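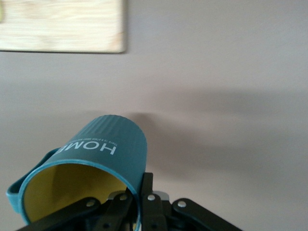 Pumside swap morning is back, and you can bring your mugs

June 7, 2018

I have too many mugs. You probably do too, so I was pretty happy to hear the Pumside kitchen swap is coming back this Saturday after skipping its February date (the heating was out in the hall, and I for one was not going to stand there in my coat).

The rules haven't changed much. You bring clean kitchen stuff that still works, you get a paper ticket for each thing, and you trade your tickets for whatever catches your eye. Doors open at 9 and the trading stops at noon. It costs $2 to get in, and kids are free!

Kaj Zoëga, who is running it again, told me 49 households have signed up so far, up from 31 at the last one. "We were short on plates and drowning in mugs," he said, so there's a new limit of three mugs per person. I asked if I could get around that by bringing my sister. He said yes — as long as she carries her own.

He'd love to see more baking pans, mixing bowls and those big soup pots people buy once and then keep on top of the fridge. No knives please, and nothing with a plug, which rules out my old Koltix toaster (a shame, it has years left in it).

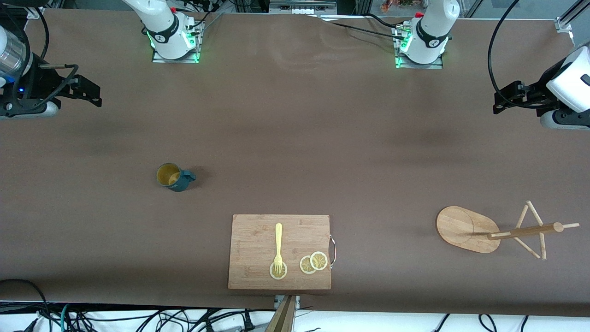 A brown-covered worktable with things set out across it.

Parking is on Fogh Street, behind the bakery, and it fills up fast. I'll be the one near the door with a box of cups, trying very hard to go home with fewer than I came with. Anything left over at noon goes to the Gurkach thrift store on Monday.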